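Chapter 6
Insertion and Clearance

6.1 An Open Day at Horkia

The Horkia training center opens its robot hall to the public twice a year, in March and in October. The account in this section comes from the spring session, held on Sunday, March 2, 2025. Visitors were admitted in groups of up to 14 and moved between stations run by three firms: Munard (welding), Zanden (palletizing) and Boström (small-part handling). Only the Boström station concerns us in this chapter.

The task at that station was to pick up a block and place it in the matching hole of a shape-sorter board. The board is a child's toy. It was chosen because the parts differ in outline and the holes are easy to see from behind the safety line. The operator's first remark to each group was that the arm had no trouble gripping a block. Most of the setup time had gone into the last stage of the motion, when the part must meet the hole. 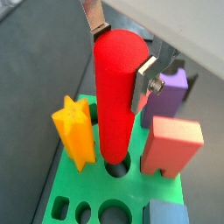 Three quantities govern this stage. The first is the clearance, defined as the difference between the width of the hole and the width of the part. The second is the lateral error, the distance between the axis of the part and the axis of the hole at the moment of contact. The third is the tilt, the angle between those two axes. If the lateral error is larger than half the clearance, the edge of the part lands on the board. If the tilt is too large, the part may enter and then bind against opposite walls. This second fault is called wedging and is treated in Section 6.4.

A round part removes one difficulty. Its rotation about its own axis has no effect on the fit, so the controller has one less value to correct. A star or a rectangle must also be turned to the right angle before it is lowered.

The grip itself adds error. Two flat fingers hold a cylinder along two narrow lines of contact, and the part can swing between them if it touches something on the way. A part held near its top has a long free length below the fingers, so a small swing at the grip becomes a larger shift at the lower end.

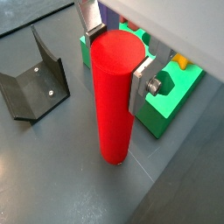
Figure 6.1 Cylinder held near its upper end by a two-finger gripper, with the board behind it.

The Boström staff kept a log during setup. Of 500 attempts, 417 ended with the block fully seated. The log gave a cause for 46 of the failures, and lateral error was the most common entry. The remaining failures were recorded without a cause. The reader should keep this gap in mind when using the data in Exercise 6.3.

6.2 Terms Used in This Chapter

Approach: the motion that brings the part above the hole, ending before contact.

Search: a small pattern of sideways moves made under light downward force to find the hole.

Seating: the final downward motion, ending when the part rests at its full depth.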